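4. Descaling the Holzer Kettle Base and Tank

Read this section before using the descaler for the first time. The steps apply to the Holzer countertop water heater with the removable tank. If you have the older model with the fixed tank, use the leaflet that came with it.

4.1 When to descale

The SCALE light comes on after 12 tanks of water. In hard water areas, white flakes may show up in your cup before the light does. Descale as soon as you see them.

Do not wait for the heater to slow down. Thick scale needs two or more treatments and can wear out the seal under the tank.

4.2 What you need

One packet of Indatton descaling powder
1000 ml of cold tap water
A heatproof jug that holds more than the full tank
A soft cloth

CAUTION: Do not use bleach, dish soap or oven cleaner in the tank. Do not mix descaling powder with vinegar.

4.3 Running the descaling cycle

1. Switch the heater off at the back and unplug it. Let it cool fully.

2. Lift the tank straight up by the handle and empty it into the sink. Wipe the seat of the tank with the cloth.

3. Pour the cold water into the tank, add the powder and stir with a plastic spoon until it dissolves. Put the tank back and press down until it clicks.

4. Set the jug under the spout. Plug in and switch on.

5. Hold HEAT and CUP together until the SCALE light blinks. The cycle starts on its own. The heater will pump, stop and pump again. The pauses are part of the cycle.

CAUTION: The liquid from the spout is hot and acidic. Keep hands away from the spout and keep children out of the kitchen until the cycle ends.

6. When the light stops blinking, empty the jug and rinse the tank under the tap. Fill the tank with fresh water to the MAX line and run the full tank through. Do this twice.

7. Run one more mug of plain water and pour it away. Wipe up any drips on wood or stone right away, as the acid can leave dull spots.

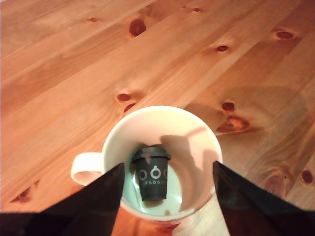 4.4 If the SCALE light stays on

Switch off at the back, wait for the lights to go out and switch on again. If the light is still on, repeat steps 1 to 7 with a new packet.

If the display shows code 867, the tank is not seated. Take it out, check that the rubber ring is flat and press the tank back in. A twisted ring can be turned the right way with your fingers. A torn ring must be replaced before the heater is used again.

4.5 Storage

Keep unused packets dry and sealed. Powder that has turned hard should be thrown out. If you will not use the heater for a month or more, empty the tank and leave the lid open.

Spare rings and powder are sold through the Grernoreck parts counter in Illemside. Have the model number ready. It is printed under the base.

Section revised in July by Volodymyr Derkach.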